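Home | Projects | Notebook | Members | Log in

June 2024
Posted by the Fluvameo build group

Pushing task, second round on the board. Picked up where we left off in November, with the rod back on the wrist. Base is bolted down again and did not shift when I leaned on it.

Task is the same one we wrote up for the Rosenthal meet: the arm gets a color and has to push both blocks of that color together without knocking into the others. We use 8 blocks, 2 of each color, and the two in a pair never have the same shape. The time limit is 60 seconds per color.

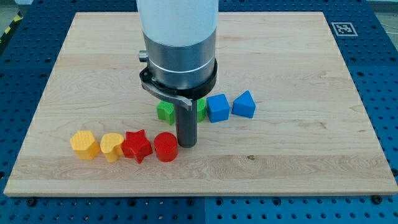 Rod height matters more than speed. Too high and it rides over the edge of a block, too low and it drags on the wood. Filtau's code sets the height once at the start and never checks it again. I would like it read from the marker at the start of each run. Buva wants to leave it alone until the path planner is done. Left it alone for now.

Round shapes are the hard ones. A cylinder rolls off the side of the rod unless the push goes straight through the middle. Cube is easy. Have not tried the star enough to say.

To do:
- write start positions on the sheet before each run
- new cable tie for the wrist line
- ask Rosenthal if a touching pair counts or if they must stay touching
- copy logs off the old laptop

Print this page | E-mail this page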